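Início Revista Ciência Tecnologia Cultura Assinaturas Pesquisar

O gesto antes do robô: o trabalho de software por trás da manipulação de documentos

Reportagem de Teresa Vilela
965 partilhas 20 comentários

Entre as tarefas que a automação de escritório ainda não resolveu, o manuseamento de pastas ocupa um lugar discreto. Um armazém pode confiar a braços mecânicos a movimentação de caixas rígidas, cujas dimensões constam de um catálogo. Uma capa de plástico flexível, que escorrega sobre as vizinhas e devolve a luz do teto diretamente à câmara, coloca dificuldades de outra natureza, e é sobre elas que trabalha a equipa de perceção e planeamento da Skadivwood.

O projeto, designado Tiltness, tem por objeto a separação, o alinhamento e o empilhamento de pastas com duas mãos. A coordenação cabe a Aurora Barreto, engenheira de controlo, que descreve o problema em termos de contacto. «Uma pilha de pastas não é um corpo único», afirma. «Cada capa pode deslizar em relação à de baixo, e o planeador tem de decidir quando trata o conjunto como um bloco e quando o trata como folhas independentes.»
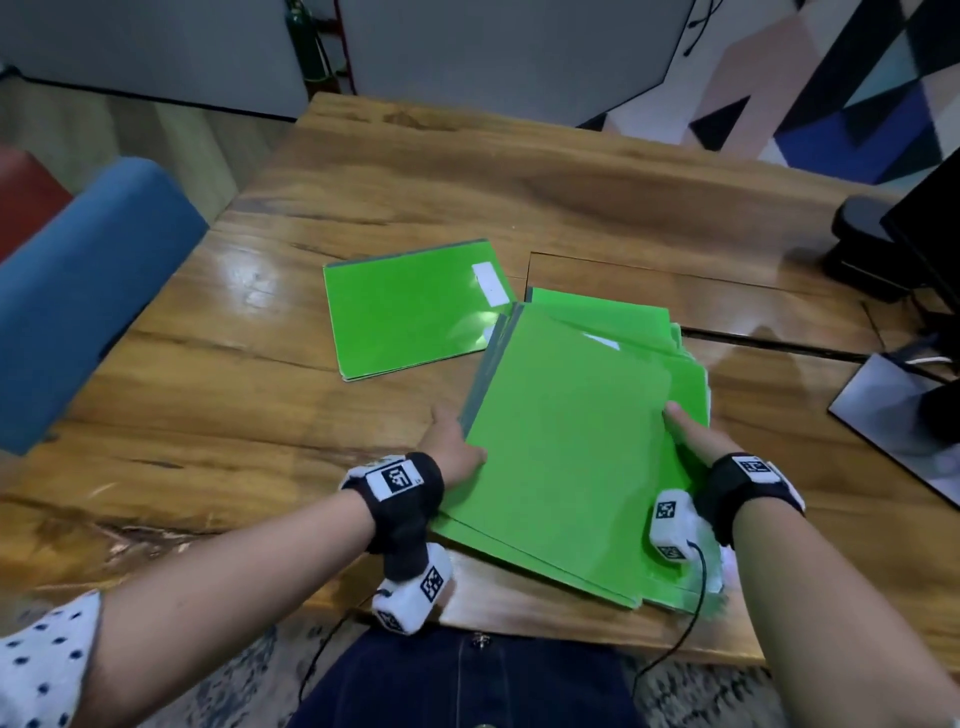 A decisão metodológica do grupo foi partir de demonstrações humanas. Os operadores trabalham sentados à mesa, com marcadores fiduciais nos pulsos e módulos de sensores nas mãos, enquanto o software regista o movimento. Cada marcador codifica uma identidade e permite calcular a posição e a orientação do pulso em relação à câmara. Quando um deles fica oculto, o módulo de sensores mantém a estimativa até que o padrão volte a ser reconhecido.

A fusão destas duas fontes é da responsabilidade de Ostap Ivanyshyn. Na primeira versão, os dois fluxos eram alinhados apenas no início da sessão, e a deriva dos relógios acumulava-se ao longo do registo. A versão atual corrige o desvio de forma contínua e assinala os intervalos em que a confiança baixa do limiar aceite. Esses intervalos não são eliminados — ficam no arquivo com uma marca própria, e compete a quem treina o modelo decidir se os utiliza.

A biblioteca que executa esta correção chama-se Owen e foi escrita internamente. Lê os registos, verifica a calibração e divide cada sessão em episódios: aproximação, preensão, transporte, libertação. Até novembro, o arquivo reunia 1,192 episódios validados, todos revistos por pelo menos uma pessoa. A revisão manual continua a ser a etapa mais lenta do processo, e Ivanyshyn não prevê dispensá-la a curto prazo.

A segmentação automática falha sobretudo nas transições. Um operador experiente raramente termina um gesto antes de iniciar o seguinte, e uma das mãos pode segurar a pilha enquanto a outra já se ocupa de uma pasta isolada.

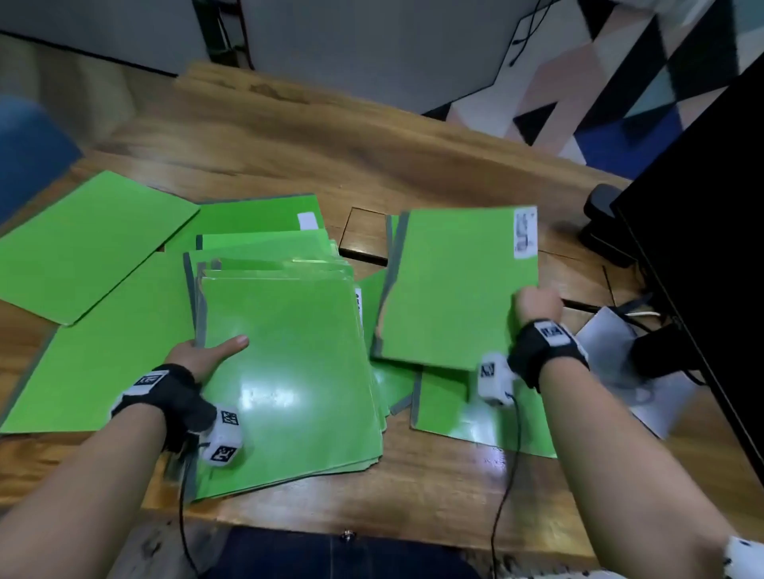

Para Rodrigo Henriques, responsável pelo planeamento, esta assimetria é a informação mais valiosa das demonstrações. Os planeadores bimanuais de uso corrente tendem a atribuir às duas mãos um objetivo comum, ou a planear cada uma em separado e a resolver depois as colisões. O Tiltness adota uma representação intermédia, em que uma mão pode assumir a função de apoio e cedê-la à outra a meio da tarefa. A troca de funções é tratada como uma variável do próprio plano, com um custo associado.

A perceção levanta questões igualmente concretas. As capas têm a mesma cor e formatos próximos, pelo que a segmentação por aparência confunde com frequência duas pastas sobrepostas. O grupo passou a recorrer à lombada, mais escura do que o resto da capa, como referência para a orientação. Os reflexos recebem um tratamento distinto: o detetor aprende a ignorar as zonas saturadas em vez de as interpretar como etiquetas brancas, erro que marcou os primeiros ensaios.

Zeeshan Swati, que mantém as ferramentas de anotação, chama a atenção para um aspeto menos visível. «Um rótulo mal colocado no início da preensão desloca tudo o que vem depois», observa. A interface que desenvolveu apresenta o vídeo e as trajetórias lado a lado e obriga o anotador a confirmar separadamente o contacto de cada mão. Em caso de divergência entre 2 anotadores, o episódio regressa à fila. 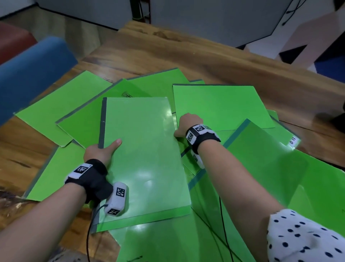

Da demonstração ao controlador

A passagem para o robô decorre em Plevden, onde a Skadivwood mantém a sua bancada de ensaios. As trajetórias humanas não são reproduzidas diretamente. O modelo propõe uma sequência de contactos, e um controlador de impedância ajusta a força aplicada em cada um deles, dentro de limites fixados previamente.

Barreto é prudente quanto aos prazos. O alinhamento de uma pilha já constituída é a tarefa mais avançada; a extração de uma pasta do interior do monte permanece em estudo, com resultados que a coordenadora considera insuficientes para publicação. A próxima versão da Owen deverá incluir um formato de exportação documentado, a pedido dos grupos que pretendem comparar os seus planeadores com o do Tiltness.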